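Gripper maker's test win comes with no hardware behind it

Teterine says its new two-finger gripper beat an older rival in a peg handling trial. The trial took place inside a computer.

23 October 2025

Teterine, which sells grippers and controllers to small factories, has published the results of a comparison it says should settle which gripper its customers buy next. The company ran 1571 attempts at picking a peg out of a block and putting it back, split between its own new gripper and an older model from Keane.

According to the report, the Teterine gripper failed 44 times. The company does not give the matching figure for the Keane model, saying only that it was "clearly higher." It also does not say how the attempts were divided between the two.

All of the attempts were simulated. The report mentions this on its second page, in a paragraph about software settings, and the press notice sent out with it does not mention it at all.

Dong-hyun Hyun, who leads testing at Teterine, defended the method in a call with reporters. He said a simulated arm can work through the night, does not wear out its fingers and can be set up the same way every time.

"If you want to compare two grippers fairly, you have to take away everything else that changes," Hyun said. "We can do that here. On a shop floor you can't."

That is true as far as it goes. It is also the trouble with the result. Pegs on a shop floor have oil on them. Fingers get scratched, air lines sag, and the block is never quite where the drawing says it is. The report lists none of these among the things it tried to copy. Friction was set to a single value for every run, and the position of the block was moved by no more than 2 millimeters.

The renders in the report show a white arm on a wood tabletop, with the fingers of a black gripper open and pointing down near a black block of pegs. 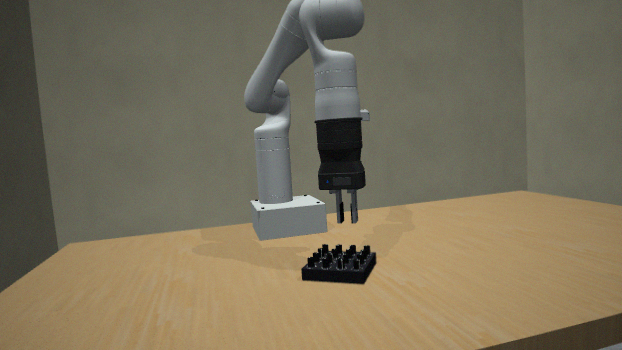
What outside testers say

Seo-ah Moon, an engineer at the test house Wisdale, read the report at our request. She said the work looked careful, and that she had no quarrel with using simulation to throw out bad designs early. Her complaint was with the claim made at the end of it.

"They compared two models of grippers," Moon said. "One model was built by the people who designed the real thing, with all the drawings in front of them. The other was built from a data sheet. I would expect the first one to do better."

Teterine confirmed that it had made the Keane model itself, working from published sizes and force ratings. Keane said it had not been asked to check the model and had not seen it before June, when a draft of the report was passed to its sales office. The company declined to comment on the results.

Moon also pointed to the controller. Both grippers were driven by Teterine's own, with the same closing speed and the same limit on force. Keane's gripper is normally sold with a different controller, and Moon said the two are tuned to work together. Hyun said that using one controller for both was the fair choice. Moon disagreed – she said it was fair to the controller.

Buyers waiting for real parts

At least one customer is holding off. Vodcombe, a pump assembly firm that has used Keane grippers on its 3 arm stations for several years, said it had been offered a discount to switch on the strength of the report. A spokesperson said the firm had asked for a loan unit and would run it on its own pegs first.

Hyun said hardware trials were planned, but would not give a date or say whether an outside lab would carry them out. Asked whether the company would publish the numbers if the Keane gripper came out ahead, he said he did not expect that to happen.

The new gripper is already on sale. Teterine's price list describes it as "proven in testing."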